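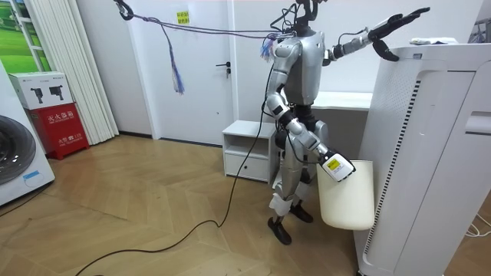
Print this page | E-mail this article

4. Carrying and reaching in furnished rooms

Picking up a bin is close to a solved problem when the bin sits on a bench. It gets far more interesting once a legged machine has to hold the bin at its side, stay upright and do something else with its free hand. Most chores at home are like this. A person emptying the trash will nudge a door, press a switch or move a jacket on the way, and hardly notice doing it.

We therefore scored hold-and-reach tasks separately from plain carrying (Figure 4). One arm keeps a light plastic bin clamped by the rim, and the other reaches toward the top of a tall appliance such as an air purifier. The two jobs pull on the body in different ways: the raised arm shifts the weight up and outward, while the bin is free to swing from its rim. Small rooms make it harder still - there may be only a step or two of clear floor between a washing machine and the next obstacle.

Across 900 trials, the Ritden controller completed 78 percent of the plain carries and 44 percent of the hold-and-reach tasks. We find the second number very encouraging! The earlier Enache controller, run on the same task list, managed 10 percent. Much of the gain came from letting the legs answer to both arms at once, an idea first put to us by Văduva. Tanabe's change to the grip timing helped too, mainly with thin rims.

Is this good enough for a household? Not yet. A helper that drops the bin in more than half of its harder attempts would soon be left switched off, and our failures did include drops as well as stalls and missed reaches. Rooms with a mat or rug were left out entirely. Still, the remaining errors look like ones that better balance data can fix, and we expect carrying to be the first floor-level chore to become routine.

Figure 4. Hold-and-reach: bin gripped by the rim at hip height, opposite arm extended toward the top of an air purifier.

Contact: Birgit Dreßler, Flirnero | Copyright 2019 Flirnero | Back to top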